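Naloxone kits: the February count

I finished going through the return sheets for the Grekbridge kit scheme on Tuesday. The sheets cover 563 kits handed out since the scheme began. Of these, 253 came back for refill with at least one dose used. The rest are either unused or unaccounted for, and the form has no box to tell one from the other.

Raelene Cosgrove at the Santoro Street exchange has asked twice for that box to be added. Her own log separates kits lost, kits passed on and kits past their date. Merging her log with the main sheet took most of an evening, as the two use different batch codes. 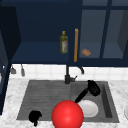

Navy wall cabinet with an open shelf, above the sink.

Storage is the other gap. The leaflet says room temperature and out of direct light, which leaves people guessing. I would add a line saying not in the car and not over the cooker. Six kits were replaced after being left in vehicles, and none of those had reached their printed date.

Refill times vary by site. Trestis Road managed it the same day. Two other sites took six days, mainly down to ordering only once a week.

I have sent the merged sheet to Raelene for checking. The column headings still need work, and batch codes beginning with a zero lose it when the file is opened.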